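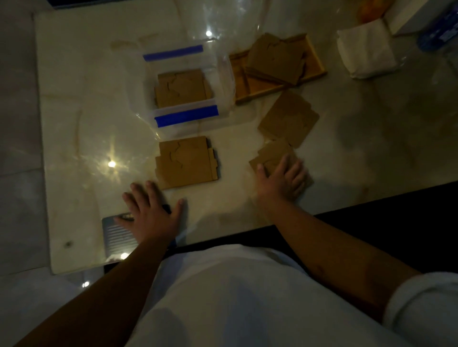

Vendula Halás wrote in to say she has had the same puzzle in a shoebox for years, and could we please tell her, once and for all, whether to break the thing up by rows or just scoop it in and shut the lid.

Clidlow > News > Press releases

Search news and events Go

Friday, October
By Tiziana Farina, Clidlow

Clidlow opens a puzzle sorting and packing table in Kerkach

By rows, Vendula! Or by stacks, if your puzzle comes apart in layers. I have strong feelings about this and I now have a whole announcement to put them in.

Starting this October, Clidlow is running a regular drop-in at our Kerkach shop for people who own puzzles they can't face putting away. We're calling it the Packing Table. You bring a puzzle (finished, half finished, or in a grocery bag), we give you a spot and a clean box, and you go home with something you can lift off a shelf without it raining pieces down your sleeve. It runs Friday evenings, doors open at 5, and a seat costs $15 with the box included. Kids sit free with a grown-up.

I've been selling puzzles long enough to know that the putting together is the part people plan for. They clear the dining table, they pick a corner, they argue over the sky. Then it's done, it sits there for a week, somebody needs to eat dinner, and the whole thing gets swept into whatever is closest. A year later they come in and tell me a piece is missing. Sometimes it really is. A lot of the time it's in the couch, or in the box of a completely different puzzle, and I've found ours mixed in with a deck of cards more than once.

So the first thing we do at the table is get everything out flat. A wide, smooth surface makes all the difference here, and a marble one is lovely because pieces slide over it so easily. Keep the stacks apart from each other, give each one room, and don't start filling the container until you know what goes in it.

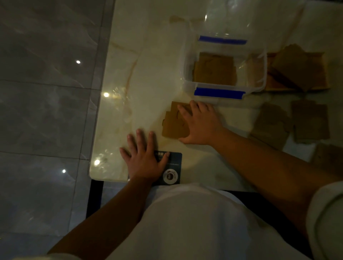

Getting things flat at the table, with the clear container close by.

We like see-through containers and I will happily go on about this to anyone who stands still. With a clear one you know what you've got without opening it. Original boxes are beautiful and I keep mine, but the corners split, and once a corner has split you've basically got a funnel. If you love the picture on the lid, cut it out and slip it down the side of the new box, facing out.

Labels are the other thing. Write the name of the puzzle and the piece count, and if you already know something's missing, write that too! Ettore Grasso brought us one marked "2,401, minus the dog's share" and I wish everybody were that thorough. It makes lending so much easier, and it saves the next person an evening of crawling around under the table.

The Plernuvus sets are where all this started for me. If you haven't met them, they're our own line, made up of squares that you put together one at a time and then stack, so the puzzle grows in layers. They're a joy to solve and a bit of a pain to store, because a stack that's been pushed in at an angle comes out as a heap. What works is pressing each stack down with a flat hand before you pick it up, lining up the edges as best you can, and setting it in the box the same way up every time. A shallow tray next to you is a big help for the stacks you haven't gotten to.
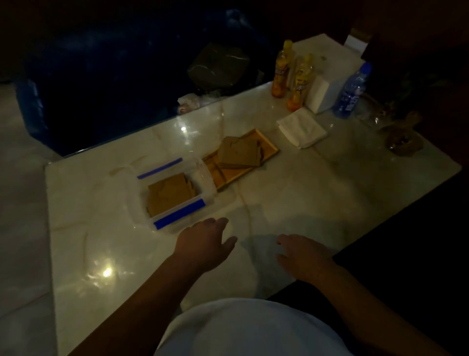 Martim Sequeira will be at the table with me for the first evenings, and he's far more patient than I am with mixed-up sets. If you have two puzzles in one bag, go sit by Martim. He sorts by the backs first, then by thickness, and only looks at the printed side when he's stuck. I was skeptical and now I do it too.

You're welcome to come with nothing to pack, by the way. We'll have a few of our own shop sets out that need sorting, and there's coffee coming over from Bellini next door. Please keep your cup on the side shelf and off the table. I say this as the person who lost most of a harbor scene to a cappuccino.

There's also going to be a swap shelf. Leave a packed and labeled puzzle, take a packed and labeled puzzle. Chantelle Engelbrecht asked if she could leave one with a piece gone, and yes, as long as the label says so. We'd only ask that you don't leave anything damp or chewed.

Most puzzles take around 30 minutes to sort and box if they're in decent shape, and longer if they've been living in a bag. You can stay until we close at 9. If yours isn't done by then, we'll put your name on the tray and keep it on the back shelf until the following week.

Seats can be reserved at the counter or by phone, and we'll hold a couple for people who just turn up. Editors and local bloggers who'd like to come by and try it, please do, and bring the puzzle you've been ignoring. Ask for Tiziana at the Clidlow shop in Kerkach. I'm there every afternoon except Monday.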